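Sep 2, 2021

Back on the hand again. I said in December that the new tendon kit from Kendberg would not get us through a year, and I have the pleasure of being right, for what that's worth at the end of a ten hour day.

Started with the fault log. Fault 3446 again, index finger, position lag on closing. It comes up when the hand tries to pinch anything thin and stays away when it grips something fat like a bottle, so of course every acceptance check that Kendberg wrote uses a bottle. The dashboard had the hand down as healthy. The dashboard has never once told me something I didn't already know from listening to the thing.

Clear cover

The cover on the forearm has to come off before you can get at anything. It is the shiny plastic sort and it scratches if you breathe on it. The Gandirach people swear it keeps dust out of the cable run. I wiped the inside with a white cloth and the cloth went grey, so I have my own opinion. One of the clips is getting tired. I put it back on the side that gets less strain and wrote it on the whiteboard, where it will stay until somebody needs the space.

The knitted sleeve higher up is another matter. It creeps. Every few weeks it bunches at the elbow and pulls on the cable behind it, and then we get a wrist fault that looks like a motor problem. I have pulled it straight and taped the end. Tape is not in the manual. Neither is the creeping.

Index finger

Took the slack out of the tendon a quarter turn at a time, closing and opening the finger between turns. The manual says 25 cycles after each adjustment. I did the full 25 the first time and fewer after that, and I will own up to it if asked. Fault cleared on the third go. That proves very little — it cleared in July too, and was back before I had finished the paperwork.

Checked the joint screws while I was in there. All snug. Put a dab of paint across each one so I can see next time if they have moved. I asked for that to go into the service sheet and was told the sheet is controlled by Berkine now and changes take a form. I did the paint anyway.

Homing and wrist camera

Homed the hand twice. The two readings did not agree as closely as I'd like but they were inside the limit, and the limit is generous. I suspect it was set by whoever had to meet it.

Then the wrist camera. It is mounted so the picture comes in upside down, and the software is supposed to turn it over before it goes anywhere useful. The raw view doesn't get turned, so you spend the afternoon with the ceiling lights at your feet. I asked if we could remount the bracket. Answer: it would mean redoing the calibration, and the calibration belongs to Awwad. So we all tilt our heads.

Card check

My own test, and the only one I trust. A person holds out a thin card, flat, a little way off from the fingers, and the hand has to go and get it. No jig, no bottle. People don't hold things in exactly the same spot twice, and I think that is the whole point of having a hand in the first place.

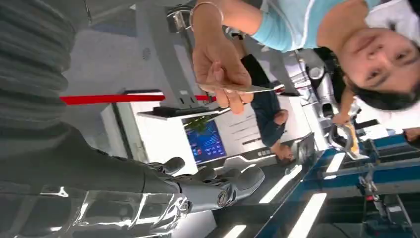 Notes for tomorrow

Repeat the card check cold, first thing, before anyone has warmed up the motors. If 3446 comes back I am ordering the whole finger, part 3756, and Kendberg can argue with me about the warranty.

Look at the sleeve again. If the tape has let go, try a stitch.

Ask for a new clip for the cover. Ask twice.

Bring the small hex keys back from bench 102. Mine have my initials on them, and that has made no difference so far.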